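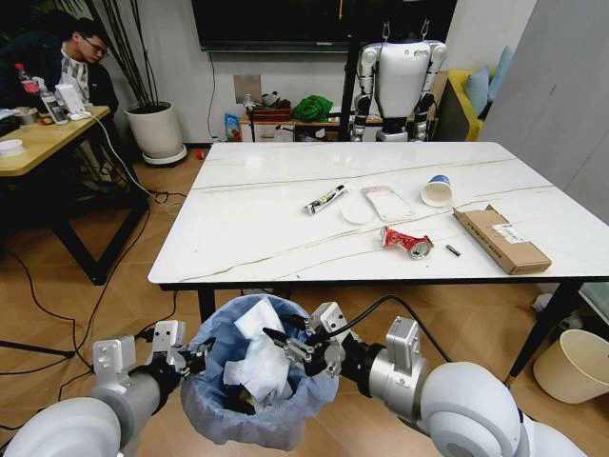 Table and lined bin, Saturday

Sorting mixed trash from one table
Riku Kudo

I clear a table like this every week and have been putting all of it in one lined bin. The load is a soda can, a paper cup, tissue, a tube, a plastic packet, a small cylindrical battery and a shipping box. Which items have to come out? The bin bag is light blue and goes to general waste. Building is Lovham, unit 201.

Katsuhiko Sasaki
Battery first. It does not go in the bag, whatever the chemistry. Tape the terminals and use a battery drop-off. The can goes to metals; crushed is accepted in most places, but check locally. Flatten the box and peel or black out the label. Used tissue is general waste. Most paper cups have a plastic lining, so general waste too unless your hauler lists them. For the tube, replace the cap and treat it as general waste. If it held medicated ointment, read the leaflet.

Sota Fujimoto
we just bag everything except cans

Renji Ogura
Agree with Katsuhiko on the battery. The round white lid depends on the resin code, if it has one. No code, general waste. Same for the packet.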